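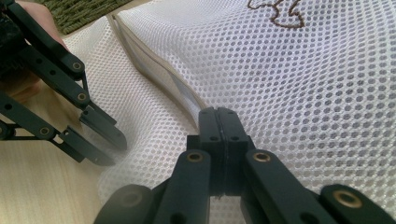 12/12/2021. Shedding trial, third week. Ran the last of the fleece samples through the Rotia washer at the short warm setting and weighed the lint caught on the outlet filter. The Prolteo fleece is still the worst of the lot, and it has not settled down the way the supplier sheet says it should after a few washes. I want to try bagging it next. A zippered mesh bag of the ordinary white kind, with small round holes set close together in a regular grid, ought to hold back the long fibers and let the fine ones through. That gives us a crude size split without buying more filters. The zipper seam is the weak spot to watch, as fibers may collect along it and get missed when the bag is rinsed out.

Filter weights for the Prolteo runs are in the blue binder. Total wash water so far is 2,535 liters, logged from the meter. Run 7 is void — the outlet hose had slipped off the filter housing and I have no idea when.

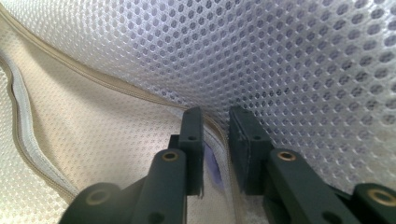 Textile Care Group, Wash Lab

Soft fabric samples: cut to the template and overlock all edges before weighing. Two of the November pieces went in with raw edges, and their numbers should not be compared with anything else. I have struck them from the sheet.

Melusico detergent is nearly out. The Fashola powder left residue on the filters when we tried it, so please don't substitute it, even for a rinse check.

Drying oven was reading 73 against a set point of 70. Let it run empty for an hour and it came down. Needs a proper calibration before the next batch.

To do: order 3 mesh bags, weigh each one dry before first use, rerun 7, find the spare hose clamp.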